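Notebook, Plamodthorpe bench, 26 April 2026

Sunday, and a quiet one, so I'm finally writing up the handling rules for the hand-held grippers before I forget what we agreed. Horațiu wants something he can pin up by the charging shelf. This isn't it (too much waffle), but he can pull the short version out of it.

Where we were: the old sheet dates from February and was mostly Tatsuya's, with my scribbles down the side. It was fine for boxes and tins. It says hardly anything about soft packaging, and soft packaging is nearly all we've been picking up lately. Qianru went back through the Fumham batch on Friday and threw out 43 of 294 clips, which hurt! Most of the bad ones came down to the same few habits, mine included, so no finger pointing.

First habit: starting to record before the object is properly in the fingers. We all do it. You press the button, then you fiddle. Tatsuya's sheet says "begin when ready" and everybody reads that their own way. New wording: fingers open, object untouched, hand still, then start. If you need to shift your feet, shift them before the button.

Second: squeezing too hard. With a tin you can get away with it. A tube bulges, or folds along the seam, and the next person gets a tube that's a different shape from the one in the log. I've got a box of sad, dented tubes under my bench to prove it. Marius reckons we should retire each one after a set number of grips and I think he's right, but we haven't agreed the number, so for now the rule is: if it doesn't stand up straight on the table without help, it goes in the retired box and you write that on the sheet. Don't try to massage it back into shape. (Lenuța, I know you're good at it. Still no.)

Third, where to hold. This took up most of Thursday's argument. Horațiu likes gripping high up because you see more of what's underneath. I like the lower half, both fingers square on the sides and the printed face turned to the camera, so that whoever labels the clip can read the name without rewinding. We tried it both ways for a good hour and settled on lower half, label out, for all tubes and sachets that have a front. Bottles stay as they were on the old sheet.

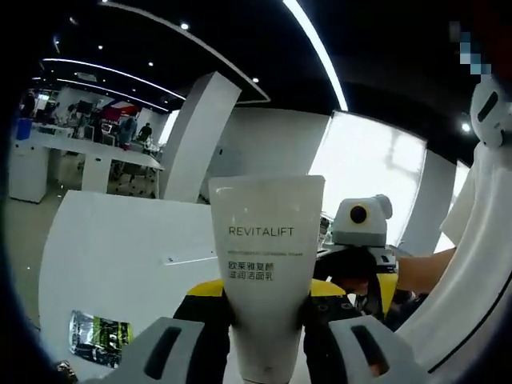 Face wash tube, lower-half grip, label out.

That's the hold I mean. REVITALIFT is easy to read, and so are the two lines of Chinese underneath. The line of tiny English isn't, and I don't think we should fuss over it. Qianru's suggestion, which I'm adopting, is that the labeller types the biggest text in whatever language it's printed in, exactly as printed, and leaves the small stuff alone. No translating on the log sheet! If someone wants to add an English name there's a notes column. We had three different English names for one Zilton hand cream last month and it took me ages to work out they were the same thing.

Now the people part, which the February sheet skipped altogether. Anyone who might be in view gets told before a session starts, including the ones over at the far desks who think they're miles away. They aren't, the lens is wide. Faces get blurred before anything leaves the building, and the blurring gets checked by a person who wasn't holding the gripper. Lenuța has been doing that check up to now and would like someone else to take a turn, so I've put my name down for the next 6 sessions and Marius has the ones after.

Hands are a separate question. Tatsuya asked whether another person's hand or sleeve in view spoils a clip. We decided no, as long as it doesn't touch the object. If it does touch the object, the clip is still kept, but it's tagged "assisted". We found 7 of those in the Fumham lot with no tag at all, and they're fixed now.

Bits and bobs on the table: leave them, within reason. I used to clear everything away and Qianru talked me out of it, because people's real tables have wrappers on them and ours may as well too. The rule is nothing sharp, nothing open that can spill, and nothing with anyone's address on it. Food packets are all right if they're shut or empty.

Cleaning. Finger pads wiped between products, dry cloth first and then the damp one. I keep finding hand cream on the pads (Zilton again, it's slippery stuff) and a greasy pad changes the grip for everything that comes after it. If you wiped, tick the box. If you forgot, leave the box blank and carry on; a blank is far more use to me than a tick that isn't true.

Still open:
- How many grips before a tube is retired. Marius to propose something.
- Whether Demchenko will accept "assisted" as a tag or wants its own word for it. Emailed, no reply yet.
- Where the retired box lives. Not under my bench, please.
- Left-handed holders. The sheet assumes everyone's right-handed and Lenuța isn't. I'll try a few left-handed holds with her on Tuesday and add whatever we learn.

Horațiu, when you do the pin-up version, keep the bit about starting still at the very top, and make the type bigger than last time.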